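Subject: Re: [wunura-trips] Kayak tour at Curnton, worth it?

Mahsa Mirzaei wrote:
> Has anyone done the sea cave paddle out of Curnton with Tastside?
> The website says "suitable for all levels" and then asks for a
> next of kin. We are two adults and a 13-year-old, going in August.
> Is the photo package a rip-off?

Mahsa,

We did it last summer, the 7 a.m. departure. Take the early one. By noon the wind gets up and you paddle home into it, with a guide telling you how well you're doing.

They put 12 of us in doubles, and I was paired with Lahcen, who steers by opinion. The caves are lovely. You get a good long float inside the big one, then a snorkel stop – bring your own mask if you like your face – and a snack on the beach that was mostly melon.
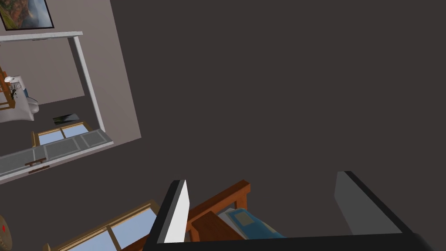
Parvaneh disagrees with me about the melon and says it was the best part of the day. She also says to skip the shuttle and park by the harbor, where it was free before eight when she went.

On the photo package: 300 for a link to pictures of the back of your own hat. I'd pass. The dry bag rental is worth paying for, though, as the hatch on our kayak leaked from the start.
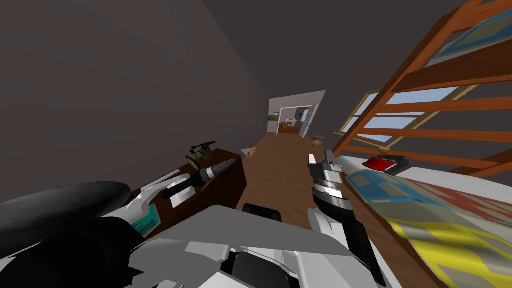 Your 13-year-old will be fine, and will probably tow you. Ask for the Amini route if the sea is flat. It's longer but you miss the banana boats. Book by phone, extension 3513, and let it ring. The online form took my details twice and gave me a seat zero times.

Mircea

--
wunura-trips mailing list | Contact the list owner: Simin Dehghan | Back to top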